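Old metal bin as a workbench catch-all: line it, paint it or leave it?

Last updated: March

binfull_of_regret
So I finally cleared the end of my bench and the only thing big enough to hold all the junk was a gray metal bin that came with a shelving unit I bought used. Great size, super sturdy, but the inside is scratched to heck and it rubs off gray on everything. Gloves especially. I paid 15 bucks for the bin and shelves together so I'm not crying about it, but I'd like to be able to grab a clean pair of gloves. Do I line it? Paint it? What does everybody else do?

tacklebox_mike
Line it! I cut a piece of that ribbed rubber drawer mat from Moltex and dropped it in the bottom of mine. No glue, just a snug fit. When it gets gross I pull it out and hose it off in the yard. Took me maybe the length of one song on the radio, and I am not handy with a utility knife.

oldgrowth_pam
I'm going to be the grump and say leave it alone. A bin is for throwing things in. Mine has been banged around for years and the scuffs don't bother anything. If your gloves are coming out gray, wipe the bin down with a damp rag and some dish soap, let it dry all the way, and do it again. A lot of that gray is just old dirt and metal dust that never got cleaned off the first time.

binfull_of_regret
@oldgrowth_pam I did wipe it! Once. With a paper towel. OK fair point.

sawdust_and_snacks
Painting is a mistake, ask me how I know. I did the inside of a bin with Carkberg enamel, the nice dark green, two coats, and I was so proud of it. Then I dropped a box of lag bolts in and it chipped right down to the metal. Now I have paint flakes AND scuffs. The outside still looks terrific though, haha.

As for what bare metal looks like after plenty of use, I think this is pretty normal. Scratches and whitish scuffs all over the bottom, the shiny strip on the far side is worn along its lower edge too, and a black and olive work glove is lying right on it:
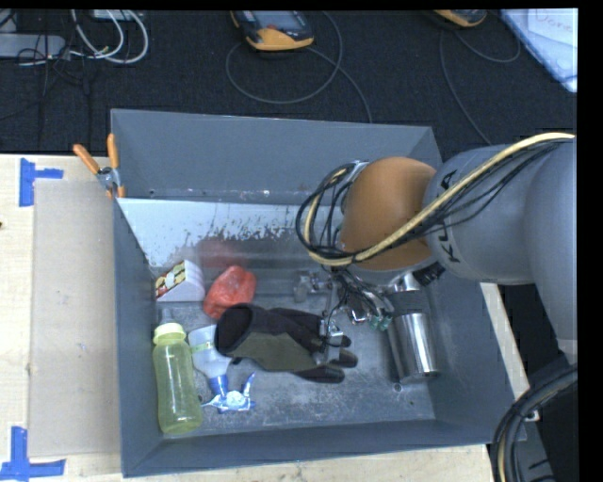
REPLY 5

tacklebox_mike
See, I look at that floor and all I want is a mat under the glove. Also, is that little round thing near the corner a hole or a fastener? If it's a hole you'll want something over it or your small screws are going to wander off.

sawdust_and_snacks
Can't swear to it either way. I've had bins with a drain hole about there and bins with a rivet about there. I wouldn't keep loose screws in any of them, mine live in jars.

oldgrowth_pam
Mats trap water. I put one in a bin in my garage and when I lifted it in the spring there was a rusty outline of the whole thing. If you must have a mat, get the kind with holes in it, and don't throw wet gloves on top.

tacklebox_mike
Mine's in a heated basement so maybe that's why I've never had the problem. I'll give you that one for garages. Still not giving up my mat.

quietlyhoarding
Am I the only one who doesn't keep gloves in the bin at all?? I put a strip of Pichon hooks under the shelf and clip each pair by the cuff. They air out, I can see which ones have holes, and I never end up with two lefts. The bin is for the heavy stuff like clamps and pry bars. I went a little nuts and bought the 84 piece hook assortment, so if anybody local wants hooks, please, come get some.

binfull_of_regret
OK the clips sound really good. I have seven pairs of gloves and I can find a matching pair maybe half the time, so that alone might be worth it. Do the clips leave a dent in leather cuffs?

quietlyhoarding
A little bit on leather. On the stretchy knit cuffs, no. For leather I use a plain clothespin on a nail.

sawdust_and_snacks
Drallesetti makes a shallow tray that sits on the rim of a bin like that, if you'd rather keep everything in one spot. Gloves on top, heavy things underneath. Measure first, though. I bought mine without checking and it dropped straight to the bottom, so I guess now it's a liner.

binfull_of_regret
Going with soap and a rag tonight, then clips for the gloves. Mat is on hold until I see how much gray still comes off. Pam, I'll use an actual rag this time.

oldgrowth_pam
And let it dry!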